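柔らかい物をつかませるときの手順を書き直した

2022年5月28日（土）

コメント 2件　シェア 50

先週から、ハンドで布ものや袋ものを扱うときの作業ルールを見直している。もとの手順書は1月に私が書いたもので、箱や缶のように形の変わらない物しか考えていなかった。読み返すと「対象物の中心を把持する」とだけ書いてある。バッグの中心はどこなのか。置き方を変えれば形も変わるので、この一文では人によって教示の位置がばらばらになる。

書き直した版では、つかむ場所を先に決めることにした。決め方は次のとおり。

・ファスナーの歯とスライダーは挟まない。引き手をつかむ作業は別の手順として扱う。
・生地が浮いているところ、折れて厚みのあるところを優先する。
・ストラップや紐が指の動く範囲にあるときは、始める前に位置を確認する。
・透明な包装材は、残すか外すかを作業票に書く。途中で変えない。
・持ち上げる前に一度止めて、手首カメラの画像を保存する。

最後の項目は田村和恵さんの意見で加えた。失敗してから原因を考えても、つかんだ瞬間の画像がないと話が進まないという。そのとおりだと思う。

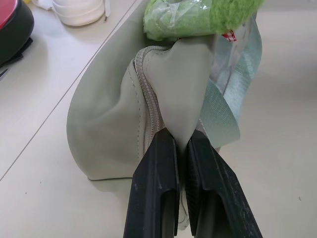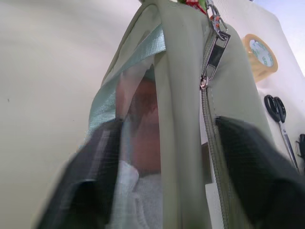 淡い緑のバッグを2本指で挟んだところ。

力の設定についても書いておく。以前は「弱めにする」という書き方だった。これは基準になっていない。新しい版では、対象物ごとに開始値と上限値を表にして、上限を超えて試したいときはもう一人の確認を取ることにした。表の管理はMalletという社内の記録ツールでやっている。使い勝手は良くないが、誰がいつ値を変えたかは残る。

もうひとつ迷ったのが、やり直しの扱いだ。箱なら同じ位置でもう一度つかめばよいが、袋は一度触ると形が変わる。同じ座標で繰り返しても同じ作業にはならない。そこで、つかみ損ねたら元の座標には戻らず、画像を取り直して位置を決め直すことにした。時間はかかる。トリーン・メッツさんからは「二度目までは自動でよいのでは」という意見をもらっていて、これはまだ結論が出ていない。記録の上では、やり直しも1回の試行として数える。成功した分だけ残すと、あとで成功率を出したときに意味のない数字になる。

作業台まわりの決まりも少し変えた。台の上に複数の物を置くときは、対象以外の物を作業票に書く。色と種類だけでよい。これまでは対象の名前しか書いておらず、記録が4000件を超えたあたりから、後で探すのが難しくなっていた。

それから、人の手を入れるときの決まり。アームが止まって見えても、停止操作をして表示を確認するまでは可動範囲に手を入れない。袋の向きを少し直したいだけのときほど守られないので、手順書の1ページ目に移した。前の版では終わりのほうの注意書きに入っていて、私自身も場所を忘れていた。

改訂版は来週から使う。引き手をつかむ作業の手順はまだ下書きで、金具に指先が当たったときにどこまで許容するかを決めていない。決まったらまた書く。

この記事をシェア　コメントを書く（2）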